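Ticket 3289: Gripper fingers not closing evenly on soft items
Product: Flollix hand-held gripper, paired set
Opened by: Sándor Szabó, Ketville
Status: Waiting on replacement part
Last update: 21 July 2026

Hello to everyone at the Selmont help desk, and thank you for getting back to me so quickly last time. I'm sorry to be back with a new one, but I would rather write it all down properly than leave you guessing.

The trouble is with the left-hand unit of our pair. When I squeeze the trigger, one finger moves in smoothly and the other hangs back for a moment, then catches up with a small jump. On a box or a cup I would probably never have noticed. On clothes it matters a great deal, and we are folding clothes on a bed nearly all day, so the cloth gets pushed sideways before it is held. Out of 14 folds I tried in the first session, 6 had to be thrown away. 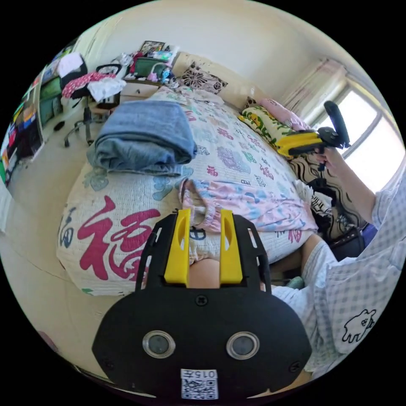

Could the jump be coming from the software and not from the gripper?
The recording software only reads the finger position and never drives it, so a jump you can feel in your hand has to come from the trigger, the linkage or the finger slides.

What I have tried so far, in the order I tried it:

Turned the unit off, waited, turned it on again and ran the opening and closing calibration. It passed, and the jump was still there.

Wiped down both finger slides with a dry cloth. I got a surprising amount of lint out (bedspreads, I suppose!) and it was better for a few minutes, then came back.

Swapped the fingers over. The lag stayed on the same side, so I don't think the fingers themselves are to blame.

Tried the other unit on the same pair of shorts. No jump at all, lovely and smooth.

I have stopped using the left-hand unit for now. I did pinch my thumb when it jumped, nothing worse than a red mark, but I'd hate for someone else to get a nastier one.

Reply from Amrani, Selmont support:
Hi Sándor, thank you for such a thorough write-up, and I hope the thumb is feeling better. Since the lag stayed put when you swapped the fingers, I suspect a worn link on that side. Please leave the unit switched off and don't oil the slides, as oil will hold the lint. I'm sending the link kit, part 13 on your spares sheet. Run the calibration again once it's fitted and send me the new log.

Sándor Szabó:
Will do, and many thanks. No oil has gone near it. I'll write again when the kit is in.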